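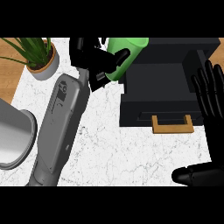

3 min read

Call for Participants: Two-Handed Manipulation Demonstration Day

Coletti is seeking 40 participants for a demonstration day at its Stotow site in September. The event covers Tromia, the company's simulation package for two-armed robots with multi-finger hands. Participants will watch simulated handling tasks, operate the hands themselves, and complete a written evaluation.

The day is open to people who work with automation and to people who do not. Both groups are needed for the evaluation. No programming experience is required.

Background

Tromia simulates household handling work on a marble surface with everyday objects. The operator controls two black robot hands. The basic task is simple to state: take hold of a green cup with one hand, move it, and set it down upright. The second hand may be used or left open.

Most of the difficulty is in the grip. A cup can be wrapped by the fingers or carried between the fingers and the thumb, and the two methods tolerate different amounts of tilt. Current users of Tromia are mostly engineers, and their feedback is weighted toward physics settings and export formats. The demonstration day is intended to collect feedback on the controls, the viewing angle, and the written instructions from people who have not used the package before.

Program

The demonstration day falls on a Wednesday. There are two sessions, one in the morning and one in the afternoon, with identical content. Participants attend one session only. Doors open at 9 a.m. for the morning group. The afternoon start time will be given in the confirmation e-mail.

Each session runs as follows:

Introduction and safety briefing
Demonstration of the cup task by Coletti staff
Operator practice in pairs
Recorded trials
Evaluation form and open questions

Staff will run the cup task at normal speed and again at reduced speed, with the grip called out at each change. Questions may be asked during the slow run.

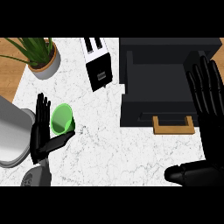 Cup task in Tromia: green cup held at the left hand, right hand open. Simulated view.

What participants will do

During practice, one person in each pair operates and the other reads the instructions aloud. The roles are then exchanged. The hands are controlled with a pair of tracked gloves, supplied in small, medium, and large. Participants who prefer not to wear gloves may use the desktop controller — please state this on the application form, as the stations are set up in advance.

Recorded trials are done individually. The software logs hand position, finger angles, contact with the cup, and time to completion. No video or audio of participants is recorded. A dropped cup ends the trial, and the next one starts from the reset position. Dropped cups are useful data and do not count against anyone.

Participants should expect to stand for most of the session. Seated stations are available on request.

Who can apply

Applicants must be 18 or older and able to read instructions in English. Both left-handed and right-handed applicants are wanted. Prior use of Tromia is not a barrier, but most places are reserved for new users. Employees of Coletti and members of their households are not eligible.

Payment and travel

Participants receive a fixed payment for the session, stated in the confirmation e-mail and paid by bank transfer after the event. Parking at the Stotow site is free. Participants arriving by bus should get off at Zepeda and use the east gate. The main gate is for deliveries and will not be staffed for visitors.

Lunch is provided between the sessions for both groups. Dietary requirements should be entered on the form.

How to apply

Complete the application form on the Coletti events page and select the morning session, the afternoon session, or either. Applicants who select "either" are easier to place. The form asks for glove size, dominant hand, occupation, and any previous work with robots or simulation software.

Applications are handled in order of receipt until both sessions are full. A waiting list will be kept — cancellations are common in the final week, and people on the list may be contacted at short notice. Photo ID is required at the gate.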